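July 7, 2024
By Selma Radonjić

Three bins, again

Every few months somebody in the Lorkstead building proposes a new sorting system, and every few months I am asked to write it up as though it were the one that will stick. The current proposal is three plastic bins on a white table. Cartons, bottles, everything else. The February version had color charts and a poster, and by spring people were using the poster to prop the door.

I have doubts. Cartons are the trouble. Is a carton paper? Our hauler, Grerton, says no. The sheet taped up in the kitchen says yes. A patterned one, like the white one with the gray marbled speckles, could pass for heavy card to anyone in a hurry.
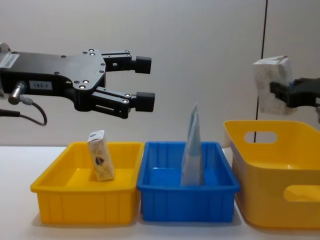 Cinancombe Campus — Waste & Recycling Team

Abrehet Habte, who wrote the proposal, points to the last quarter: 548 kilos sorted against a target of 600. Fine, but that figure is what went into the bins. It says nothing about what was pulled back out at the depot, and I have asked for that number twice.

The trial runs for 9 weeks on the second floor. Please empty cartons before they go in, and leave the lids off. If you don't know where something goes, ask Abrehet — don't guess.

Comments

Xue: The kitchen sheet is from the old hauler. Can we just take it down?

P. on 2: Took it down. Somebody put it back up.

Abrehet Habte: Depot figures are requested. Selma, you will get them when I do.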